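Why I Still Want the Bill on Paper

When I moved to Skoltville, the first thing I learned about my new country was the mailbox. In the town where I grew up, the mail was something for old people. In Skoltville the mailbox stood on a post by the road and it was full every second day. The water bill came there, and the bank letter, and a newspaper with coupons. I did not understand the coupons, but I understood the bills very well. I could sit with a dictionary and read a bill three times if I needed to.

In August my water company, Giller, wrote to its customers that the paper bill will stop. Everybody will get an email with a link, and whoever wants paper can have it for 3 dollars a month. The letter says this is a modern choice and that it is good for trees. I like trees. I still think the company is wrong, and I want to explain why without sounding like a person who is against every new thing. I pay my rent on the phone. I talk with my family on the phone every evening.

My first reason is language. A bill on paper waits for you. You can put a pencil mark under the word you do not know, and take it to the neighbor. An online account does not wait in this way. After a few minutes it asks for the password again, and the page you wanted to show is gone. For somebody who reads slowly this is a real difference, and in our part of town many people read slowly. Some of them were born here, and their trouble is with the eyes.

The second reason is mistakes. Two winters ago my bill said 810 dollars. Normally a bill for our house is much smaller than that. I found the error only because I had the old bills in a shoebox and could lay them on the kitchen floor, one beside the other. The meter had been read wrong. On the website I could see only the last bill and the words "Amount due." I called, I gave the numbers from my papers, and the lady on the phone was polite and corrected it. Would I find it without the shoebox? Maybe. But I think I would look at the screen, feel afraid, and pay.

People tell me that 3 dollars is nothing, it is one coffee. For one house I agree. But a family that has the gas from Mavromatis and the telephone from Idov has the same letter coming from each of them sooner or later, and then it is a few coffees every month, and it is paid mostly by people who have the least. I find it strange that we ask the weakest customer to pay for the oldest and simplest service. Printing costs money, this is true. It also cost money last year, and it was inside the price.

What I would ask from Giller is small. Let paper be free for anyone who asks, with one question on a form and no doctor's note. Print on both sides. Send it every two months if every month is too expensive — I can wait. 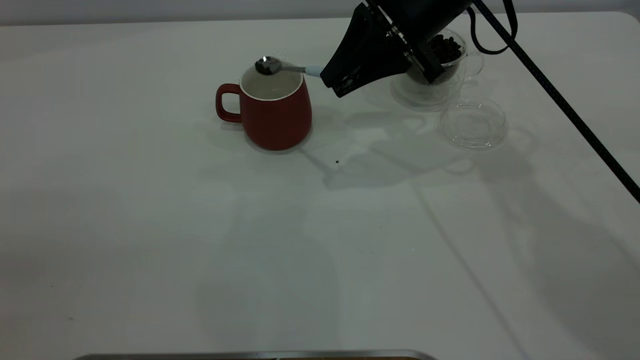 And please keep the telephone number on the first page, in big letters, where it has always been. My neighbor has it cut out and taped inside her cupboard door, and she would like to know that it is still the same number.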